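Land Acquisition Officer (Title and Compensation)
Hullow Regional Development Authority
Full time, fixed term, renewable

The Authority is seeking a Land Acquisition Officer to work on parcel review, title verification and compensation files for the Inda Road layout. The post reports to the Senior Acquisition Officer, Kanini Kombo.

The layout covers 800 acres, of which 600 acres have passed preliminary notice. The remaining 200 acres are in mixed ownership and include farm plots, two school grounds, a burial ground and several parcels with incomplete transfer records. The officer will be assigned to the second group and will carry an initial caseload of 35 parcels.

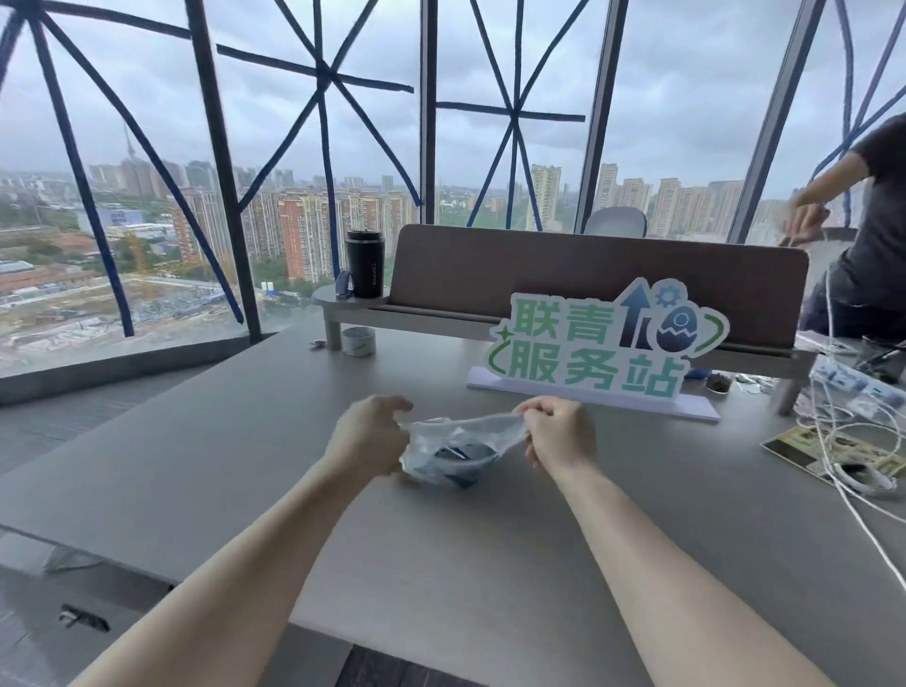 At a desk in the acquisition office.

Duties

Examine title deeds, tax receipts, survey sketches and transfer records for each assigned parcel, and prepare a written title report.

Compare recorded boundaries with the current survey and refer discrepancies to the survey section before a final notice is drafted.

Receive and register written objections from owners, tenants and other occupants. Each objection must be entered in the case register on the day it is received.

Prepare the case file for the hearing officer, including the title report, the objection, the Authority's response and any request for exclusion of the parcel from the layout.

Attend site inspections with the survey section. Inspections are held on Tuesday and start at 7:30 a.m.

Calculate compensation using the approved rate table, with separate entries for land, structures, wells and standing trees. Calculations are checked by a second officer before release.

Draft replies to information requests from the legal section when a parcel is the subject of a court case. The officer does not appear in court but may be asked to sign a statement of record.

Requirements

A degree in law, land administration, surveying, planning or a related subject. Applicants without a degree may apply if they have at least five years of experience in a land records or property tax office.

Working knowledge of deed registration and of the notice periods that apply to compulsory purchase.

Ability to read survey maps at parcel scale and to identify an overlap or gap between adjoining plots.

Competent use of spreadsheets. Case files are kept in Vakama, the Authority's records system. Training in Vakama is given during the first two weeks, and prior use is not expected.

A valid driver's license.

Experience with parcels held by trusts, religious bodies or cooperatives is an advantage.

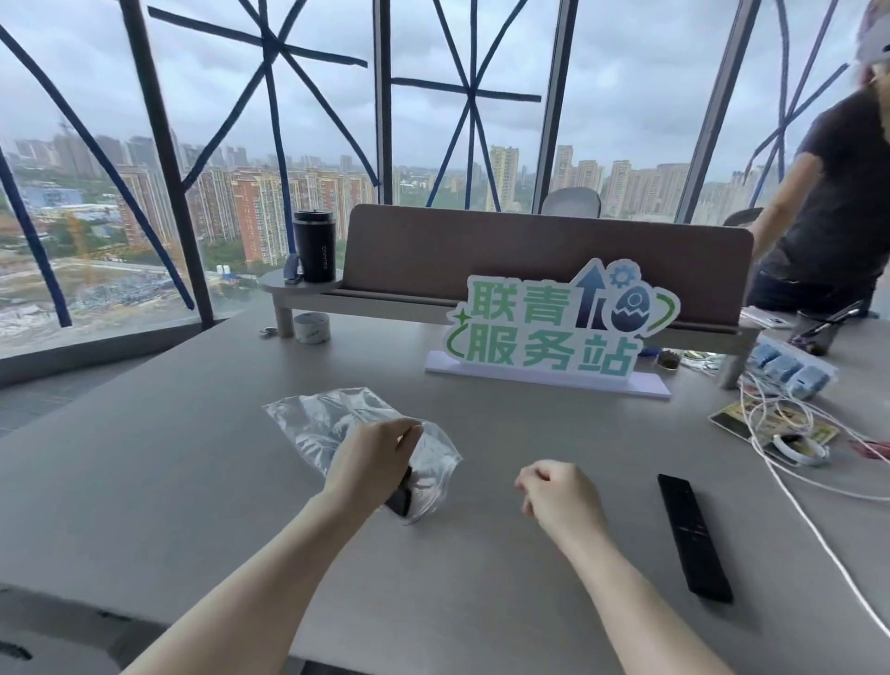 Acquisition and Compensation Section, Hullow Regional Development Authority

Terms

The contract is for two years with a probation period of six months. Renewal depends on the progress of the layout and on available funding. Working hours are 8:30 a.m. to 5:00 p.m., Monday to Friday, except on inspection days. The post is based at the Pascual Street office. Travel to sites is in an Authority vehicle or is paid at the standard mileage rate.

Applicants must declare any interest, direct or through a family member, in land within the layout boundary or in an adjoining parcel. A declared interest does not rule out an application, but the officer will not be assigned any file connected with that land. Failure to declare an interest is grounds for ending the contract.

How to apply

Send a cover letter, a resume and the names of two references to Jasper Van Dijk, Personnel Section, at the Pascual Street office. Applications may be handed in at the front counter until 4:00 p.m. on any working day. The post will stay open until the end of October.

Shortlisted applicants will complete a written exercise lasting 90 minutes. The exercise consists of a sample deed, a survey sketch and one objection letter, from which a short title report is to be prepared. Interviews follow in the same week.

Applicants who applied for the earlier Survey Assistant post must submit a new application. Documents from that round have not been carried over.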